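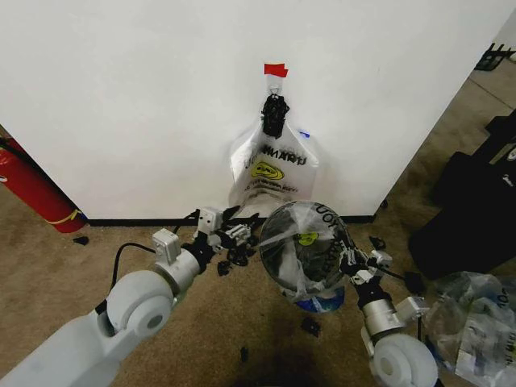
Cable day again! If you've been following along you know I look after a two-armed robot for a living (well, for three days a week of my living), and you also know that the thing I complain about most is the cable on the left arm. The arms are fine. The grippers are mostly fine. The cable is a pest. When the arm reaches low, like it's doing there down by the baseboard, all the slack bows out in a big loop over the carpet beside the white joint, and every time the arm comes home again I sit there waiting for the loop to snag on something. We do a lot of work with those clear plastic bags, one on the wall hook and one in the right gripper, so it spends plenty of time down low.

So on Friday I finally redid the whole run. Noeline Faulkner at Ashby had told me back in June to stop using zip ties at the joints and I nodded and went right on using zip ties at the joints. She was right, of course. A zip tie pulled tight on a moving cable makes one hard spot, and all the bending happens at that spot. I cut mine off and found the jacket gone shiny and flat in 2 places. Not split, thank goodness, but I wasn't going to put it back.

What I use now is the soft hook-and-loop wrap, snug but loose enough that I can still twist the cable inside it with my fingers. I start at the wrist and work back toward the shoulder with the power off, and then I move the arm by hand to the very end of its reach in each direction before I close the last wrap. That part is boring and takes forever and I will never skip it again (long story, involves a connector and a very quiet drive home).

The other half of the job was the fingers. Ours had been getting lazy on thin plastic, closing fine and then letting the bag creep. I blamed the settings for a week. Flynn Ormsby came over, rubbed a fingertip with his thumb and said "these are just dirty," and I wanted to crawl under the bench. A lint-free cloth, a little isopropyl, let them dry properly. Then I went around all the finger screws with the small driver and found one on the left hand that had backed out nearly 5 turns. Five! I put a dab of the removable threadlocker on it and marked it with paint pen so I can see if it moves.

After that it's the warm-up. I run open and close 400 times on each hand at low speed, with coffee, listening. You get to know the sound. The left one has a tiny tick as it opens that the right one doesn't have, and I've written to Drallamitz about it – no answer yet, but it was the weekend.

Still on my list:

New strain relief for the left arm, where the cable comes off the base
Spare fingertips (we're down to one set)
Re-zero both wrists, left first
Ask Mereana if she still has the long hex key, the good one

If anyone out there has found a wrap that doesn't collect carpet fluff, please tell me in the comments. Mine looks like it's growing fur already and it's only been on since Friday.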